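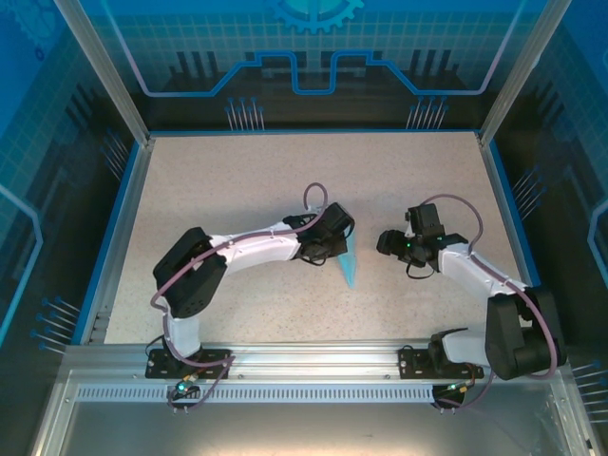
Stop blaming the arms

Sorin Hoxha, 25th January

Every time a fold goes wrong someone wants to retune the arms. Speeds, limits, the lot. I've looked after the two-arm cell at Lusevgate for six years and I'd say leave the software alone untill you've looked at the tubing.

Dull opinion, I know. But a tube that runs the length of an arm gets pulled at every joint on every move. Clip it too tight and the wrist fights it. Too slack and the loop over the gripper wanders. Either way you get a small drag that looks, on the log, exactly like bad tuning. We lost most of June to that. Whole new set of values, lovely work, and then Snežana Petek moved one clip and the old values were fine again.

So, my order of doing things. Power off. Tube first, base to wrist, by hand. Then the thin cable under the wrist. Then the bolts on the mounting plates — a loose plate is a lie told to every joint above it. Connectors down at the front rail after that. Only then the fingers.

Fingers get their own rant. Ridged rubber pads, cheap, take minutes to swap, and people run them till the grooves are gone. A soft thin sheet with a crease in it doesn't forgive that. It slides a bit, the crease goes over a bit, and by the end of the fold you've got a corner poking out where there shouldn't be one.

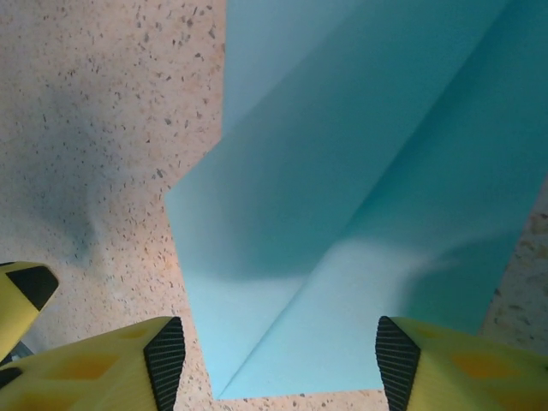 Wattimena, who sold us the service plan, say change the pads every 99 hours. I say run a thumb over them each morning and change them when they feel wrong. Change both together, never one. Mixed pads pull to one side and then your back to blaming the arms.

The objection I get from Hullness, our other site, is that hand checks don't scale. They have 25 cells, fair enough. They also have a spreadsheet with 1,953 logged faults in it and a column for cause that mostly says "unknown". I'd start with the tubing.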